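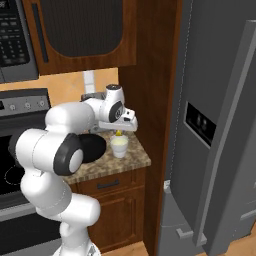
Cup work in the sim kitchen. Hand over the cup, yellow piece just under it.

Tips for recording demos in a simulated kitchen

Quick notes from the bench, updated 2020-07-25. We've been teleoperating an arm through kitchen jobs to build a training set for Ikix. Most of this was learned by wrecking a batch. Skim it before your first session, then again after.

Before you start

Set the save folder first. Not after the first good run. First.

Write the task sentence in everyday words and keep it the same for the whole batch. "Put it in the cup" and "place item into cup" count as two tasks in Trallow and you'll be merging them by hand later.

Fixed length for the countdown. Ours is 16 frames of holding still before the arm moves. Trim it afterwards if you like, but record it.

Check the controller battery. Every time.

Pick one home pose per batch and write it on a sticky note. If you nudge it halfway thru, start a new batch.

While you're driving

Go slower than feels right near the counter, normal speed everywhere else. Long crawling approaches fill the set with nothing much happening and the policy learns to dawdle.

Come at a cup from a few different sides over the session. Everybody has a favourite side. Mine is the right, and the first model wouldn't go left for love or money.

Small objects: line up the wrist before you come down. Twisting at the bottom knocks things over and then you've got a bin run.

Don't stop dead to think. If you need to think, bin it and go again.

Keep a recovery folder. A fumble that you fix cleanly is worth having, tagged as such. A fumble you fix after four goes isn't.

Tall stuff, doors and handles

Fridge doors want a different start pose from counter work. Lower and further out. Give yourself room for the swing before you go anywhere near a handle, the forearm needs somewhere to go.

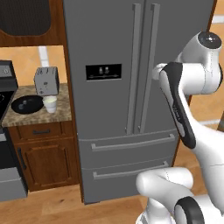

Arm out in front of the fridge, clear of the handles.

Long bar handles look easy. They're forgiving about height, fussy about angle. Pick a spot to grab, vary it a bit up and down between runs, and keep the hand square to the bar.

Do doors and drawers as separate batches. Mixed batches made our labels a right mess in January.

If the hand clips into a panel, even for a blink, bin the run. It replays fine on screen and then teh physics check throws it out anyway.

Camera views

Save every view, even the one you reckon is useless. Disk is cheap, re-recording isn't.

Look at the view from the policy's side now and then. If the arm is blocking the thing you're after for most of the run, the model can't learn much from that angle. Shift the start pose next batch.

Leave the counter clutter where it is for the first pass. Toaster, pan, whatever's there. Shuffle it for the second pass, one item at a time, so you can tell what broke.

Sorting and counting

Our target was 300 keepers per task. Sounds heaps. On the fridge batch we recorded 839 runs all up to get there, so plan your arvo accordingly.

Mark good or bad straight away, before the reset. Leave it till the end and you'll be guessing.

Replay one in every ten at full speed. Watch the whole thing, don't scrub.

Name files task, operator initials, run number. No spaces. No "final". No "final2".

Export to the Wallner format only once the batch is closed. Reopening a closed batch scrambled the timestamps on 43 of ours and I still haven't fixed them all.

Looking after yourself

Swap drivers every half hour if there's two of you. Runs get sloppy well before you notice.

Wrist rest under the controller arm. A folded tea towel does the job.

Water on the other desk, away from the gear.

Still to sort out: a decent way of tagging near misses, and whether the Gresia presets are any good for drawers. Will add here when I've had a proper go.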